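Ever peeked at the window in a microwave door? I do it every time I heat my porridge! Look for the mesh full of tiny holes. 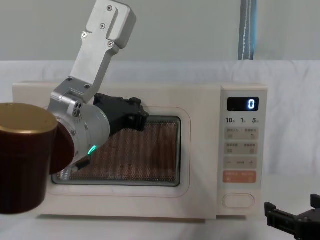

Stenton, August

Microwaves are a kind of invisible wave, and they're too big to squeeze through those holes. Light is tiny, so it zips right out – and you can see your dinner.
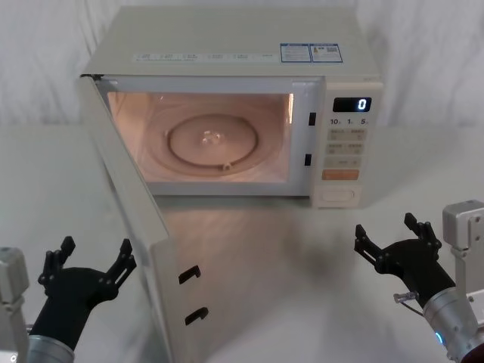
The waves make the water in food jiggle, and jiggling means heat. The plate spins so you don't get cold bits in the middle of your leftovers (yuck).
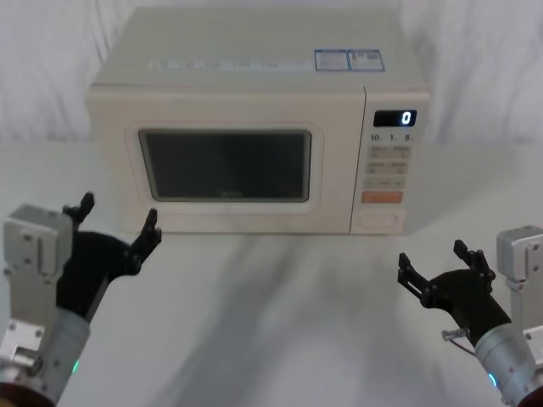

Door shut, display on 0

Always ask a grown-up first, and no metal spoons, please! 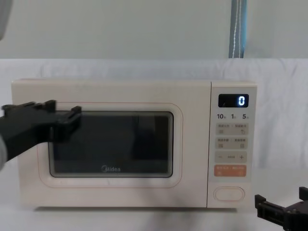 The dark window in the door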